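Section 5: Setting up your first tabletop tidy

I get asked the same thing by nearly everyone who unpacks a Punar kit. Can it do my chores yet? My answer is "some of them, slowly, if you set the table up right," and this section is the setting up part. Rosemarie Reinholz wrote the original version for the Kiiskinen arms. I've reworked it for Punar and added the stuff I kept scribbling in the margins of hers.

Before you start, finish Section 4 (homing and the wrist check). If the wrists haven't been homed, the fingers will come in lower than you expect, and you'll be picking cookies up off the floor!

5.1 Laying out the table

1. Clear the table and wipe it down. A plain, pale top is easiest to work with – glass is a pain, and we'll get to that in Section 8.

2. Put screens or panels around the back and sides if you have them. Mine are woven folding ones. They keep the dog, the bookshelf and my husband out of the camera view.

3. Set out the things you want tidied. Mix it up: a bottle or two, something soft, something in a crinkly bag, something small like an eraser.

4. Leave a bit of space around anything tall. A hand coming in from the side needs more room than yours does.

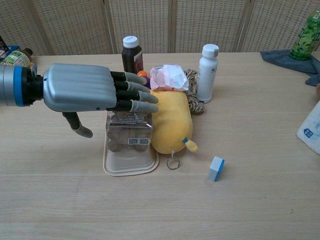 5. Start the Arnesel software and choose Tidy, then Single Hand. Please do one hand first, even if you're itching to try both.

6. Pick a rigid item as your first target and press Approach. The hand should come in slowly and pause short of the item for 2 seconds. Press Confirm if you like where it stopped, or Back if you don't.

7. Set the grip to 14 for hard plastic boxes and bring it down to 5 for plush toys and snack bags. These are my numbers, so nudge them up or down as you go.

Note: Thin bags are still the hardest thing on the table. The software sees a crumpled bag as a different object every time you touch it. I've had good mornings with them and I've had mornings where I gave up and did it myself.

Caution: Don't reach in while the status line says Approach or Grip. Press Hold first and wait for the beep. Yes, even if something is about to roll off.

5.2 Moving up to both hands

1. Press Hold, then change Single Hand to Both Hands.

2. Check that each hand has a clear path in from its own side. Look underneath too, and get loose cables away from anywhere you walk.

3. Spread your items wider this time, with some left, some right and a bunch in the middle. The middle is where it gets interesting, because the hands have to take turns there.

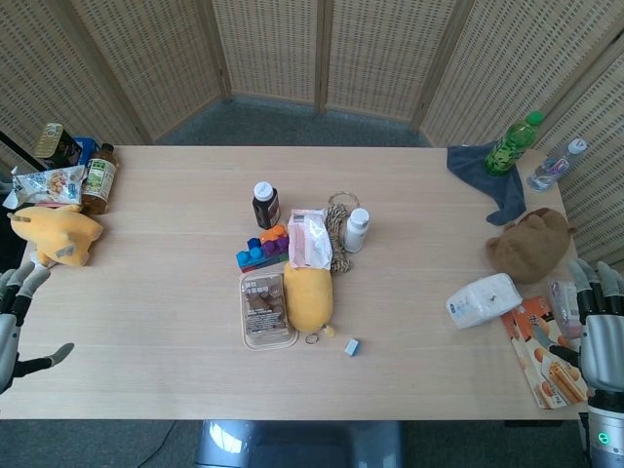 4. Set Turn Taking to Strict. Loose is faster, but I only use it when there's nothing breakable out.

5. Choose where things should end up. Sort by Type is fine for a first go. Put to One Side is even easier if you just want to see some of the table again.

6. Press Run, and stay in the room.

Note: My log from February has 197 tries at single items, mostly soft toys and bottles. I'd call roughly half of them good enough that I didn't want to redo them by hand. Bottles did best. Anything with a dangling tag or a key ring did worst, so tuck those in if you can.

5.3 If it gets stuck

Hand hovers and never closes: the grip is probably set too low for the item. Press Back, raise it by one and try again.

Hand knocks the next thing over: give it more space, or turn on Tall Items First.

Both hands stop in the middle: that's Turn Taking waiting for you. Press Confirm on the hand you want to go first.

If you're coming from a Beldale controller, Hold and Back are swapped on the Punar remote. Put a bit of tape on Hold for the first week.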